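Jul 29, 2025

Back from Kestuvthorpe, feet killing me, writing this before I forget it all. Bus was late both ways. Sandwich on the bus, no dinner, don't care.

So the open day. Went with Pendo because she had the leaflet and I had nothing on. The lab is in the Iyer building, up behind the old rail yard, and you'd never find it if there weren't paper arrows taped to the lamp posts. Signed in, got a sticker with my name spelled wrong, got a map of the ground floor that turned out to be the map of the second floor. Fine. Followed the noise.

First room was the real arms. Two of them behind a clear screen, sorting plastic blocks for the kids. Long line, hot, couldn't see much over the shoulders. One kid kept shouting "again" every time a block went in. We gave it a few minutes and moved on. I'd like to have stayed but Pendo hates a line.

Second room was the one I want to get down. Much quieter, dark, a row of chairs and one big screen, and a table at the side with the controls. The project is called Skaltitz, all simulation, so the arm and the counter and everything on it only exist in the computer. Zawadi Lyimo was running it. Small woman, fast talker, kept her coat on the whole time. She said they start a session by dropping a bunch of household stuff onto a kitchen counter and then the arm gets told what to deal with. Not neat stuff either. A loaf of bread next to a pen next to a knife. A red vase. My kitchen on a bad day basically.

She had the arm come in over the counter and go down toward a brush, very slow, and let us look at it from the side for a good while. It even had FRANKA EMIKA written on the arm, same as a real one would, and the shadows went the right way. I leaned over to see if there was grout drawn in between the wall tiles. There was. 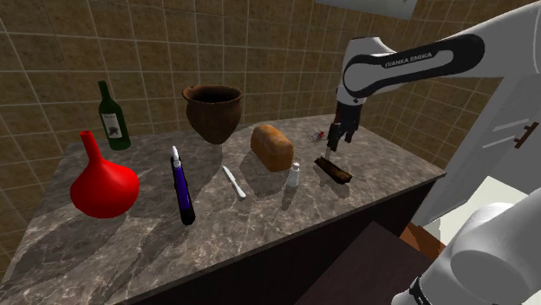

Pendo Kariuki said, loud enough for the whole row, that she didn't see what good a pretend kitchen was to anyone with a real one, and could it do a real dish yet, yes or no. Zawadi said no, not yet, not the way Pendo would want it done. Then Pendo said well then it's a video game. And Zawadi said sort of, yes, but the one playing is the program, and it can play all night without dropping a thing on anybody's foot. Pendo wrote that down on the back of the wrong map. I think that means she liked it.

I asked how many tries it gets. 1000 in a batch, she said, and each one starts with the stuff lying a bit differently. Last night's batch was for the brush and it got it 266 times. I thought that sounded awful. The man behind me said so out loud. She didn't mind at all, she said the batch before was 199 and she had gone home happy with that one. So I suppose it depends what you're used to. I've had weeks at work like that.

What goes wrong, I asked, and she got really going then. Mostly it's the last little bit. Getting to the right place over the counter is easy, closing on the thing is where it all goes to pot. A round handle rolls away. Or it comes down on the end and the whole thing flips up like when you step on a rake. She showed us a few bad ones, sped up, and people laughed, and I noticed she laughed too though she must of seen them a hundred times. One where the arm just sat and did nothing. She said those were the ones she hates most because there's nothing to look at.

Note to self – ask about the flipping. Does it learn from that or does someone have to tell it. Forgot to ask.

Then questions from the row. Somebody wanted to know about jobs, somebody always does. She said she grew up over a dry cleaner's and would have loved one of these for the presses, and then she said she didn't have a proper answer about jobs and wasn't going to make one up in front of people. OK. Somebody else asked what it cost and she said ask upstairs. Farari paid for the screens and the coffee, their name was on all the cups. Coffee was decent! Had two. The cookies were gone by the time we got there.

After that she switched the view, and this is what I'd tell people to go for if they do it again in December (she said they might). You're down at the hand. Close in, with the fingers right there in front of you and the marble going off behind at a slant. Completely different feeling. From the side I'd been sitting there thinking oh come on, just grab it, it's right there. Down at the hand you get why it's hard. Half of what you want to see is behind your own fingers. There's a knife blade and you lose the end of it. There's something brown standing up and you can't see the bottom of it, so how would you know what it's resting on. My stomach went a bit funny when it moved. Pendo shut her eyes and said tell me when its over.

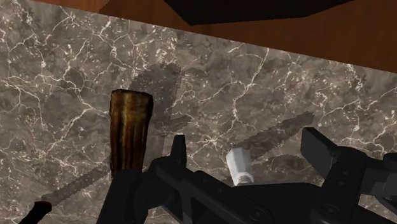
I kept thinking of Dad after his eye operation, how he used to reach for his cup and stop short, and then pat the table till he found it. He knew perfectly well where the cup was. Same look to it, that stopping short. I told Zawadi that on the way out and she said yes, they get that a lot, the stopping short, and she had wanted to call the project something to do with it but it was already called Skaltitz when she got there. Don't know what Skaltitz is. A place? Look up.

They let us try it after. Five minutes each, with a thing like a fat pen on a stalk that you push around and the arm on the screen follows. I was terrible. I was so bad. Went straight down into the counter on my first go, and the screen let me know about it, and the kid waiting behind me sighed. Second go I got near the bread and then couldn't work out if I was in front of it or behind it. You'd think you'd know! I had my head tilted over like a dog the whole time as if that would help. Zawadi said everyone does the head.

Pendo did better than me. Of course she did, all that icing of cakes. Went in slow, tongue out, didn't talk, and closed on the pen the first time and lifted it, and the whole row clapped, and she pretended she didn't hear. She will be telling people about it until Christmas. She let it go by mistake right after and it rolled. Nobody clapped at that.

I asked if ours got kept, and Zawadi said yes, if we'd ticked the box on the sign in sheet, the good ones get looked at along with everything else. So somewhere in there is Pendo's pen. And my crash into the marble. I did tick the box. Hope they have a laugh.

Third room was drones, shut by then. Fourth room a talk on sensors in farm sheds, caught the tail end, man with a nice voice, couldn't follow him, too many charts. Picked up a leaflet for my brother because of the sheep.

Missed the 4:something bus by the length of the car park. Sat on the wall. Pendo came round to it a bit by then, she said it's no different from practicing on a cardboard keyboard, which is how she learned piano, her mother drew the keys on for her. I never knew that. All these years. She said you can get your fingers right on cardboard but you don't find out you're playing it wrong until there's a sound. I said maybe you should of told Zawadi that. She said maybe she'll write to them. She won't.

Did the dishes when I got in and watched my own hand the whole time going for the brush. Slow, like an idiot. It's the turning that's clever, you turn before you get there. Tried it with my eyes shut and got the tap.

Things to do. Send the shed leaflet. Look up Skaltitz. Ring Pendo about the map, she's still got mine with her notes on it and I want the web address off the back. New bulb for the landing.

Bed. Shoes are going in the bin tomorrow.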